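Wednesday, late

Okay, so I finally have a number I like, and I'm writing it down before I talk myself out of it.

The tidy-up set closed this afternoon at 1702 episodes. I was supposed to stop at 1500 but Gostero (our training box, the loud one) was busy with another group's job until four, so I kept going. My wrists are not thanking me. The handheld grippers don't weigh much when you pick them up and then by lunch they weigh as much as a cat each.

The thing we've been arguing over for weeks is whether the left hand should be allowed to just hang around. In the old protocol both hands had to be doing something useful the whole time, or the episode got tossed. That sounds sensible and it made for terrible data! People invent work for the idle hand. They nudge the bin, they hover, they touch the lid for no reason, and the policy learns all of it — we had a version in July that patted the table before every single grasp.

So for this round I split things. 900 episodes with the strict rule, the rest with what I've been calling the lazy rule: if a hand has no job, park it wherever is comfortable and leave it there. Same table, same bin, same cups. I trained one policy on each, using 500 episodes apiece so the sizes matched, and ran 200 trials per policy on the arms. Lazy rule got 163. Strict rule got 121. I checked the sheet twice because I wanted it to be true, and that's exactly when I make mistakes.
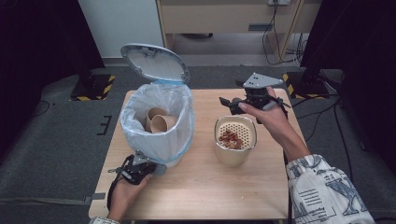
Fine, but you recorded most of the lazy ones after you'd gotten good at it, was the first thing I heard back when I posted the numbers in our channel, and couldn't that be the whole gap? That came from Khosravi, of course, which is the name of the group account, so I don't even know which of them to be annoyed at.

And it's a fair hit, ugh. I did the strict block first, nearly all of it, when I was still slow and kept fumbling the release. Episode length drops all through the set. I plotted it tonight while my soup went cold, and the line goes down the way you'd expect from somebody getting practice, with a little bump where I changed the strap on the right gripper.

What I can do is pull the last stretch of the strict block and the first stretch of the lazy one, where I was about equally clumsy, and train on those. It'll be a much smaller comparison and probably noisy. Then, if there's still a gap, redo it properly with the rule switching every 20 episodes. I should have done that from the start, and I even wrote "interleave??" in the margin back when we were planning Holier, and then ignored my own margin.

Flukia's export is still dropping the last half second of every episode, by the way. I need to send them that log.

Queued the small runs on Gostero at ten. Wrist brace on, phone in the kitchen, bed.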